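Pultavar: a word list of small-town street sounds

What this is

Pultavar is a collection of 300 short sound recordings from two towns, Cluradholm and Zirkeck, with a plain text note for every recording. There are tram bells, bakery shutters, gravel under bike tyres, a church clock that strikes a little flat, and plenty of rain (so much rain!). I started it because I love the ordinary noise of a place, and I kept going because the notes became as much fun as the sounds.

What's in the folder

sounds/ holds the recordings as WAV files, sorted by town
notes/ holds one text file per recording, with the same name
words.csv is the word list, with every describing word I used and the recordings it belongs to
CHANGES is the history, newest at the top

File names start with the town, then the kind of place, then a short label, so zirkeck-market-awning.wav is exactly what you'd hope. I've kept everything lower case with hyphens in place of spaces.

How the notes are written

Each note names the sound first and then says how it feels to stand near it. I favour everyday words – clank, hush, patter, grumble – over technical ones, and where two words fit equally well I've kept both. The colour words are a habit of mine. If a note calls a hum "brown", take it as a hint and listen for yourself. 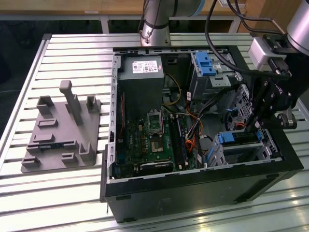

Voices were the tricky bit. I left out any recording where you can follow a conversation, but a murmur from across a square is fine and there are some lovely ones in the Zirkeck market set. Greetings and shouted prices are gone too, which I do miss a little.

Getting started

Unzip the folder, open words.csv in any spreadsheet program and pick a word you like. Filter the second column and you'll have a playlist. Headphones help a lot with the quieter Cluradholm recordings, especially the canal ones, where the water is barely there at first and then fills everything.

If you use Stasiv, the little player I wrote to go with the collection, point it at the top folder and it will show each note while the sound plays. Any other player works too.

Known problems

Wind rumble on most of the bridge recordings
Two notes in the harbour set are swapped, fix coming in April
"Rattle" and "clatter" overlap more than they should

Using it

Free for teaching, art, games and general mucking about. Please credit Pultavar by name, and if you make something with it, send me a link – I'd be thrilled to hear it. New words for the list are welcome at any time.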